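FOR IMMEDIATE RELEASE
18 August 2022

Geladmont opens preorders on Mevik tank bag for mid-size touring bikes

Geladmont, maker of leather luggage for motorcycles, is taking preorders from today on the Mevik, a strap-on tank bag cut for riders who want real storage up front and no magnets on the paint. First run is 200 bags. Black or dark brown. Price is $548, shipping extra.

The Mevik took over from the Dana, our smaller bag, which sold through its last batch in June. Same vegetable-tanned hide, same brass buckles, bigger main pocket. Four straps instead of two. Holds 17 liters with the side panels let out. Rain cover included — stows in its own pocket underneath.

"Riders kept asking for the Dana but with room for a jacket," said Widad Hourani, founder of Geladmont. "So we made that. Took longer than I wanted. The straps went through a lot of versions."

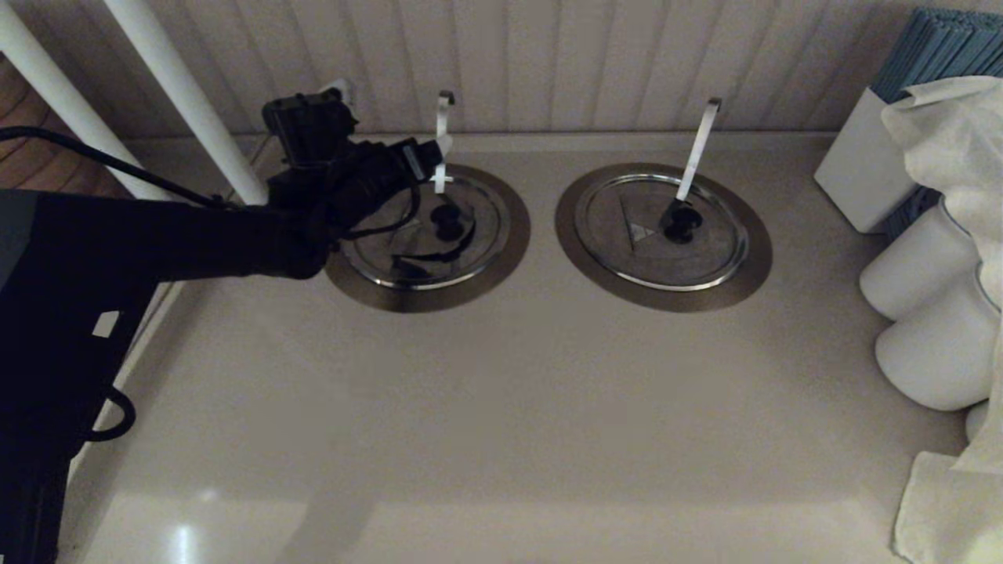 Leather for the Mevik comes from the Szulc tannery, same as all our bags since the first one. Every hide gets checked by hand before cutting and anything with a deep scar goes to key fobs and small goods. Buckles are solid brass and will darken with use. Riders who like a bright finish, something nearer the polished steel of those two lids, can order nickel-plated hardware at no charge, just say so in the order notes. Plating adds a week.

Sławomir Piątek, who heads the workshop, put 1000 miles on a prototype before the pattern was signed off. "Stitching held, straps held," he said. "I changed the map pocket. It was to shallow."

Fit: most tanks with a flat or lightly curved top. Not reccomended for tanks with a raised center filler — send us a photo if unsure, we'll answer before you pay.

Preorders need a 50 percent deposit, balance due at shipping. Bags go out in the order deposits come in. Dealer inquiries welcome, dealer terms on request.

Press samples: limited, ask early. Contact Widad Hourani, Geladmont press desk.

###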